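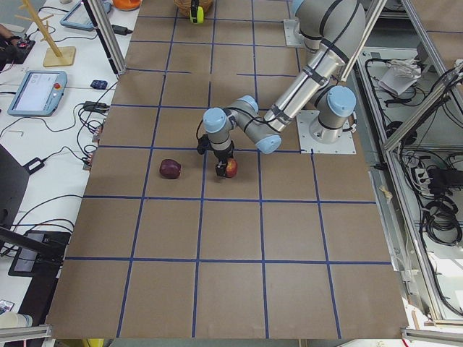 Keep them cold and keep them apart, one grower at Kokasden advised when asked how a fall apple lasts until May. Most kitchens do neither. Fruit gets piled in a basket, and the bruised one at the bottom spoils its neighbors.

A better habit is to sort on a table first. Brown paper is enough, marked off with tape – one apple to a square. 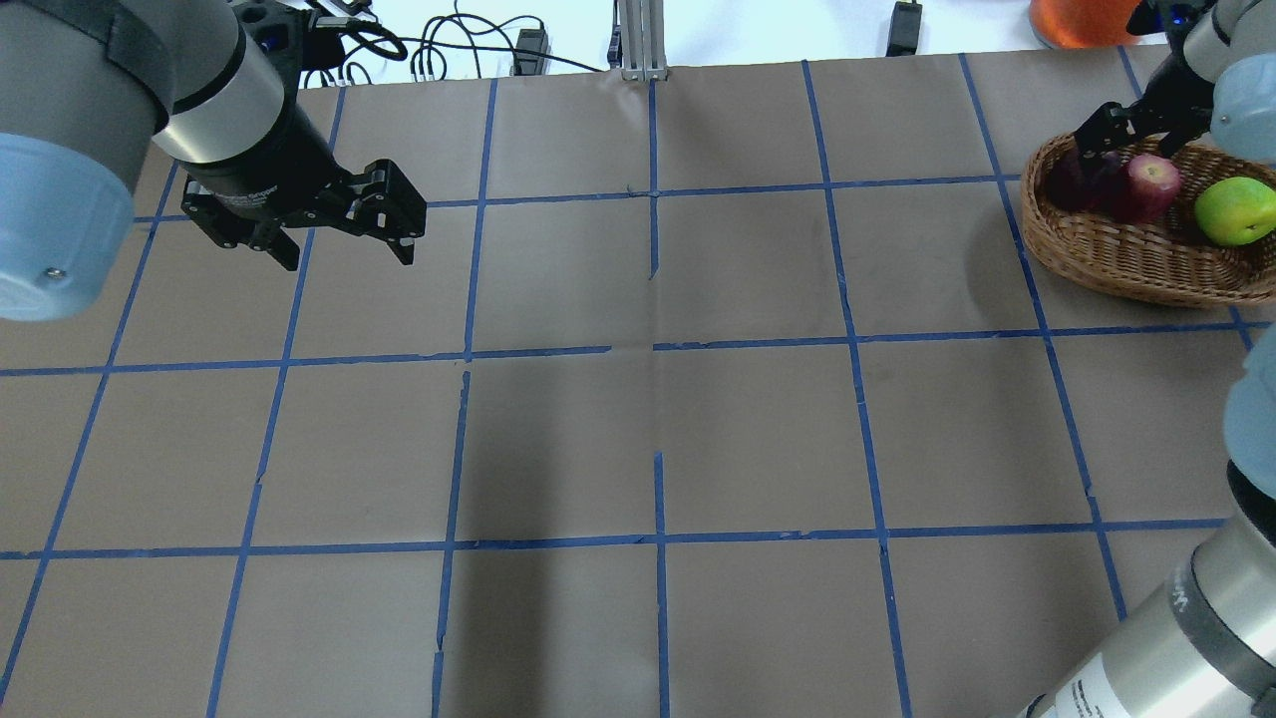 Squares the width of a hand suit most varieties. Red-and-yellow apples go in one row, dark ones in another, and anything soft goes to sauce.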